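Skivameo Drover 66
Mitochondrial Isolation Kit for Cultured Cells and Soft Tissue

Overview
The Drover 66 kit isolates intact mitochondria from cultured mammalian cells and soft tissue by differential centrifugation. The resulting fraction is suitable for mitochondrial DNA extraction, respiration assays and protein blotting. It is not intended for plant material or yeast.

Contents
Lysis buffer, 66 mL
Wash buffer, 2 bottles
Storage buffer, 9 mL
Protease inhibitor, lyophilized
Printed protocol

Sample input
Adherent or suspension cells. Frozen pellets can be used for DNA work but give poor results in respiration assays. Tissue must be minced and rinsed before homogenization.

Protocol notes
Keep all buffers on ice. Spin the homogenate at 3,000 x g to remove nuclei and debris, transfer the supernatant, and repeat if a pellet is still visible. Collect mitochondria in the second, high-speed step as given in the printed protocol. Resuspend with a wide-bore tip. Do not vortex.

Storage
Buffers at 4 °C. Inhibitor at -20 °C; once reconstituted, use within 9 days.

Related products
Drover DNase Add-On, for removal of residual nuclear DNA
Albridge Dounce homogenizer, 2 mL
Sárközi respiration buffer, concentrate

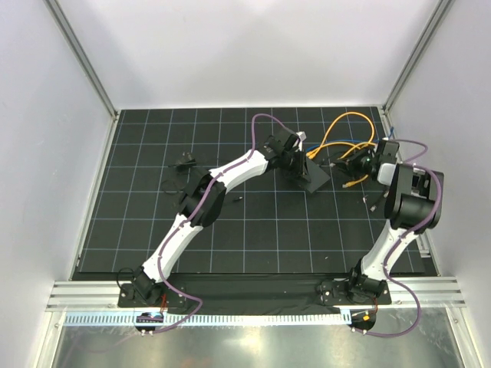

Yiran Cui: The nuclear carryover was higher than I wanted with one low-speed spin. Two spins plus the DNase add-on fixed it for our sequencing libraries. The storage buffer runs out before the lysis buffer does, so order a spare bottle.

Storage buffer is sold separately in 9 mL bottles. For research use only.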